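18/03/2023 – furniture shop, Ardale bench

Milk paint day! I mixed the Walczak powder at equal parts by volume, let it stand 12 minutes, then strained it through an old stocking. Much smoother than last time, when I skipped the straining and got grit all over the test boards. Six boards done, three sanded to 120 and three to 220. The coarser ones took the color far better – lovely depth after the second coat, and hardly any lap marks.

Bondell oil goes on tomorrow. I want one board left bare so we can see how it chalks by May.

Also thinking about the next chest. I'm very taken with a white top over an orange-brown wood front, small round knobs, everything else kept plain. The gray side panel is growing on me too.
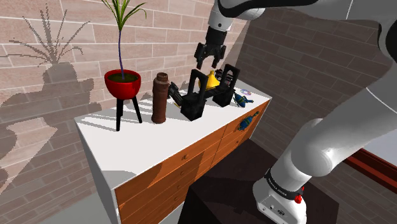
Still to do

Order more powder (Kunico has the 6 lb bag, we're down to a cupful).
Try the pine offcuts with a shellac seal first, in case the knots bleed.
Re-label the jars. Two of them both say "barn" and they are very different reds!
Leftover mix is in the fridge, use it by tomorrow night or toss it.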